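Week 4 handout: The pick that closed on nothing
Faults in Automated Handling, August 2018
Notes by Beca Kneath

Reading before the session: the short fault report from Wasden, both pages, and the log extract that Faizal Raju put on the shared drive. Bring a pencil. We will be drawing timelines!

1. Where we left off

Last week was all about faults that announce themselves: a tripped breaker, a stalled motor, a red lamp. They are annoying, but the machine tells you where to look. This week's fault is quieter and (I think) far more interesting. A gripper closes, the controller says "part held", the arm moves off, and there is no part. We call this a false hold.

The Wasden cell moved thin paper sleeves from a tray to a packing line. Over one run it logged 2,797 picks. Every one was recorded as good. When the sleeves at the far end were counted, 200 were missing. Have a think about that before you read on. The log had no errors in it at all, so where would you start?

2. What the controller knew

A two-finger gripper of this sort has very little to go on. It knows how far it has been told to close, and it knows how hard the motor is working. Everything else is guesswork built on those two numbers. The Wasden program used one rule: if the motor current rises above a set level before the fingers reach the fully closed position, something must be between them.

It's a good rule for a block of wood. For a paper sleeve it is poor, as a sleeve is so thin that the fingers are very nearly shut when they meet it. A bit of extra friction in the pivot gives the same rise in current as a real part does. 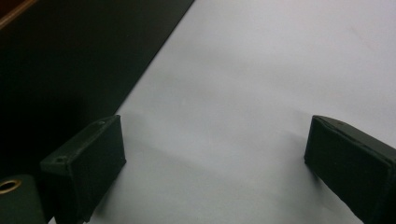 So the first thing to settle in any false hold is what "open" and "closed" mean on that gripper. Drive the fingers fully open and write down the reported position. Close them on nothing and write it down again. Then close them on one part. If the second and third readings overlap when you repeat the test, position alone can't save you, and no amount of fiddling with the current limit will either.

Chidubem Ugwu ran this test for us on the Wasden gripper and the readings did overlap. Lovely result, very bad news for the rule.

3. Why it got worse during the run

Look at the log extract again. The motor current on an empty close crept upwards all through the run. Up to pick 1,559 the creep stayed under the limit, and an empty close would have been caught. After that point it went over, and the program could no longer tell a miss from a hold. All 200 missing sleeves come from the later part of the run.

The creep came from wear at one pivot. Nothing broke. The joint got stiffer bit by bit, and the one signal the program trusted was the one that the stiffness changed.

Please note the difference between these two, as people mix them up in the coursework every year:

The fault: a pivot getting stiff.
The failure: missed picks being passed as good.

You could fix the pivot and still have a badly designed check waiting for the next stiff joint.

4. The pads

Aisyah Saragih raised a fair point when we tried out this session in draft. Why were there misses in the first place? The pivot explains why they weren't noticed, but it doesn't explain why sleeves were being dropped or left behind.

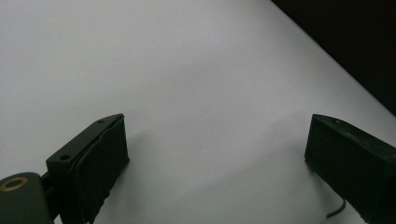 Pads are the usual suspect with paper. A pad that is worn or coming away at one edge touches the sheet over a smaller area, and on a smooth sheet that can be enough to lose it. Dust does the same. The Wasden report gives the pads one line ("replaced as routine") and the old ones were thrown away before anybody measured them. Maddening! Keep the parts you take off. Bag them, label them, and put the pick count on the label.

5. Safety

The cell was stopped, opened and restarted several times while people hunted for the fault. On one of those restarts the gripper closed as soon as power came back, with a hand still inside the guard. No injury, but it was reported, and quite right too. Isolate the supply before you touch the fingers. An open gripper is not a safe gripper.

6. For the seminar

Draw the timeline of the run, with the creep on one line and the missing sleeves on another. Then suggest one extra check that doesn't depend on motor current. Herman Sembiring will be marking these and he likes to see a rough cost.

Optional reading: the Garkmont case in the course pack, pages on vacuum cups. Same failure, completely different fault.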